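Mugs and glasses on the counter: line them up or put them away?
Kitchen & Pantry > Organizing

pramilwood_nobs
Hello everyone, long-time reader, and I'm finally posting because my sister and I have been going around in circles on this since we moved into the new place in Kakbridge. We have two short cabinets and a good stretch of pale counter, and somehow a great many glasses that don't match (some were our grandmother's, some came with jam in them, one has red script on it and I couldn't tell you which restaurant it wandered home from). I'd like the everyday ones left out on the counter so people can help themselves. She says a glass on a counter is a glass waiting to be knocked over. I spent a whole evening shuffling them about and I'm still not happy!

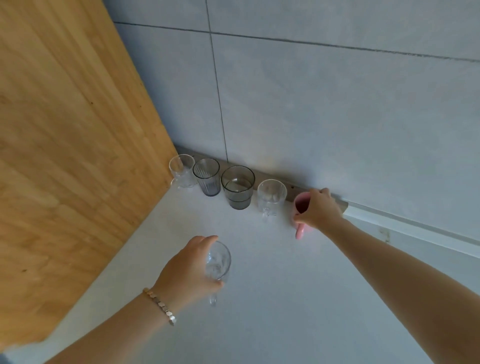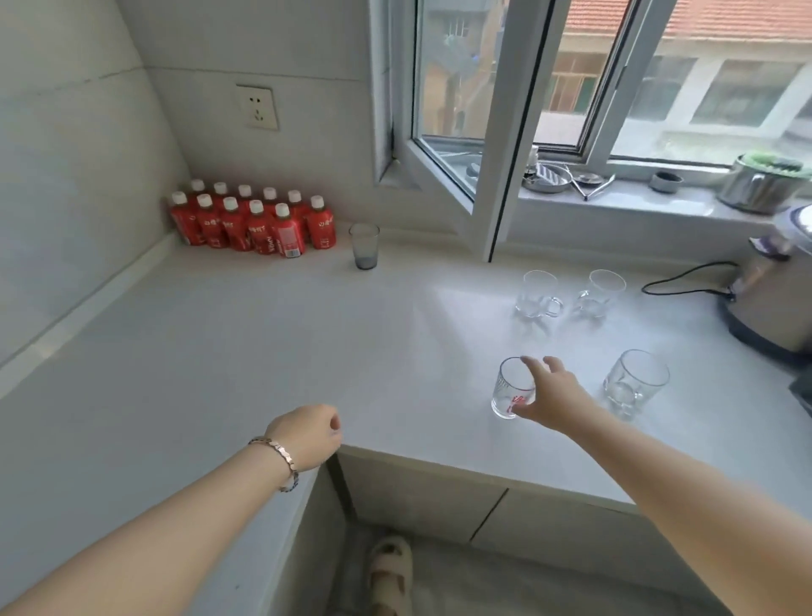
What I can't settle is whether they belong in one row against the wall, or in a loose group with some space so you can get your hand around each one. And do handles all go the same way? I care about this more than I should. Nobuhle

teatowel_dee
Welcome, Nobuhle! One row, all the way back, handles toward you. I did mine like that when we were in Pudau and I could grab a mug half asleep at 5 in the morning without touching its neighbor. The pink mug would get an end spot in my house too, so whoever it belongs to can find it.

D_Adams
I'll disagree with Dee, kindly. A tight row looks lovely until you want one from the middle, and then you're clinking rims. I chipped two good tumblers that way. Leave a finger's width between them, and put the tall ones at the back where a sleeve won't catch them. I'd also keep the mugs together and the tumblers together, but I was raised by a woman who ironed dishcloths, so weigh that as you like.
Dumisani

choi_street_baker
Sister is right, sorry! Anything left out near a stove gets that sticky film on it, and then you're rinsing a glass before you can drink from it. Cabinet, rims up, done. If the cabinets are short, get one of those wire risers and you'll fit nearly twice as many.

teatowel_dee
Depends how much frying you do though. We mostly bake, and mine get used so often they never have time to go sticky.

pramilwood_nobs
Oh, the film, I hadn't thought of that, and we do fry a lot of fish. What about those little red bottles with the white caps in the corner of the second picture? They could move if the glasses need the spot.

D_Adams
I'd leave the bottles, corners are awkward to reach into for a glass anyway. Try four or five mugs out and the rest in the cabinet for a month, and let your sister pick which ones stay out. That ended the argument at our house, more or less.

pramilwood_nobs
She has already picked, and she wants the smoky gray tumbler out, which I was going to hide! Trying the riser as well. Will report back in September.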